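Telusberg Motorsport Park - Technical and Sporting Working Group
Minutes of the October meeting
Clubhouse meeting room, 7.00 pm

Chair: Ludivine Marchal
Represented: Henora Racing, Le Goff Engineering, Purnemard Tyres, circuit operations, timing and scrutineering
Apologies: medical services

1. Minutes of the previous meeting

The minutes were accepted with one correction. Under item 4, "rear ride height" should read "front ride height, measured at the leading edge of the floor". The measurement procedure already issued to scrutineers has the correct wording and does not need to be reissued.

2. Matters arising

2.1 The replacement pit lane speed trap has been installed and compared with the timing loops. Readings agreed within the permitted tolerance at all test speeds. The old unit will be kept as a spare.

2.2 The request to Purnemard Tyres for a barcode list by chassis number remains open. The supplier's representative said the list was complete apart from two late entries and would be sent before the next round.

2.3 The kerb at the exit of turn 6 has been ground back and repainted. Le Goff Engineering reported floor damage on one car in private testing, but the driver had run wide of the kerb onto the drain cover behind it. See item 5.

3. Tyre allocation and pressures, Formula Regional class

3.1 The group reviewed pressure data from the last round. Minimum cold starting pressures were set for a track temperature well above what was recorded on race morning. Several teams reported that the fronts did not reach their working range until the later laps of the first race, and that the problem came back after the safety car period.

3.2 Henora Racing asked that the minimum be lowered for sessions starting before 10 am. Purnemard Tyres did not support a lower figure without further carcass inspection. Its representative proposed a separate morning figure, to be published with the event bulletin once the forecast is known.

3.3 There was discussion of whether a variable figure could be policed. Scrutineering confirmed that the gauges in use can be set to any threshold, and that the practical limit is the time available in the assembly area. Checks are now done on one axle only, chosen by ballot.

3.4 Agreed: a morning minimum will be trialled at the next round. It will be issued by the chief scrutineer on the supplier's advice, no later than the close of the drivers' briefing. Tyre blankets remain prohibited in this class.

3.5 Le Goff Engineering asked that its concern be recorded. A late change leaves single-car entrants with little time to bleed and recheck a full set. The chair noted the point and asked for it to be reviewed after the trial.

4. Safety car procedure

4.1 The race director's report on the second race was taken as read. Almost 3 laps were run behind the safety car while a stopped car was recovered from the service road opening on the back straight.

4.2 The opening is marked as a place of safety on the drivers' map, but the gate was closed and the car stopped with its rear wheels on the verge. Circuit operations confirmed that the gate will be open and staffed for every session from now on.

4.3 Restart distances were compared with the transponder data. Car 81 was more than the permitted distance behind the car ahead at the control line. No penalty was applied at the time and none is now proposed. The regulation will be reworded so that the distance is measured from the point where the safety car lights go out.

4.4 A full course yellow at a fixed speed was again suggested for short recoveries. Timing can support this only if every car carries the dash display, and the older cars in the class do not. Henora Racing will provide a price for retrofitting.

Action: Henora Racing to circulate retrofit cost per car.
Action: race director to draft revised restart wording.

5. Track and facilities

5.1 Drain cover, turn 6 exit. The cover sits proud of the surrounding asphalt on its outer side. Circuit operations will reset it and fill behind the kerb to the same level. Work to be finished before the next private test day.

5.2 Tire barrier, turn 2. The front row was rebolted after the last event. The conveyor belt facing is worn at the lower edge and has been added to the winter works list.

5.3 Paddock power. Two outlets on the east row tripped repeatedly when compressors were started together. An electrician has recommended splitting the row across two circuits. Until that is done, teams on the east row are asked to stagger compressor use.

5.4 Clubhouse kitchen. The dishwasher has been serviced. Plates and cutlery are to be returned to the kitchen by the end of each event day.
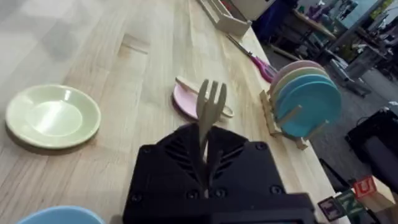

6. Budget

6.1 An amount of $2000 was approved for calibration of the corner weight scales and the purchase of one additional pressure gauge. The scales will be sent away after the final round so that they are available for all remaining scrutineering.

6.2 The quotation for a covered weighbridge was held over. The group asked for a revised figure that leaves out the side walls, and for confirmation that the slab meets the flatness requirement - the present one was last surveyed before resurfacing.

7. Other business

7.1 Fuel sampling. Sample bottles will be supplied by the circuit, and teams are no longer to provide their own. Each car must finish with enough fuel for the required sample to be drawn without adding to the tank.

7.2 Onboard cameras. Footage from all forward-facing cameras is to be handed in on request within 30 minutes of the end of a session. Cards must be labelled with the car number.

8. Next meeting

To be held in the clubhouse at 7.00 pm, following the next round. Agenda items to the chair in writing.

Meeting closed at 8.50 pm.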